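Hineck Loose Leaf Sampler, set of 14 teas
$50, ships in two days

I've been selling tea out of the back half of my shop for a good few years now, and the sampler is still the thing I hand people when they say they don't know what they like. I put the first one together for my friend Carla, who'd only ever had tea out of a bag with a string on it (she now owns more teapots than I do!).

You get 14 pouches, enough in each for three or four decent pots. Six are black, four are green, two are oolong and the last two are herbal, so there's something for after dinner. Everything is packed here by me or by Adanech, and we write the brewing time on the back of each pouch by hand. If you can't read it, it's probably mine - just email and I'll tell you.

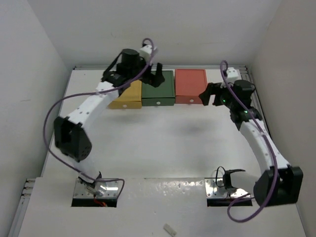

My own favorite is the Calado black, which is malty and a little sweet and takes milk really well. Give it four minutes, no more. The Jalari green is the fussy one. Let the kettle sit for a bit after it boils or you'll get something that tastes like lawn clippings, and I say that as someone who did it wrong for a whole winter. The oolongs are good for at least three rounds, so please don't throw the leaves out after one cup!

I had a few emails about the smoky one. Yes, it's strong. Milagros Urquijo wrote to say her whole kitchen smelled like a campfire and could she have more, so I now sell it on its own in a bigger bag. If you hate smoke, leave a note at checkout and I'll swap in a second Ilmont breakfast blend.

Storage is easy. Keep the pouches closed, away from the stove and away from your spices (mint tea with a hint of cumin is not a treat). The greens are best within a few months, and the blacks will happily wait longer.

Pouches: 14
Weight of tea: 119 g
Caffeine free: 2 of the 14
Gift wrap: add $4

The next batch of the spring greens comes in during May, and I'll swap them into the sampler as soon as they're here. Orders before then get the current ones, which are still lovely.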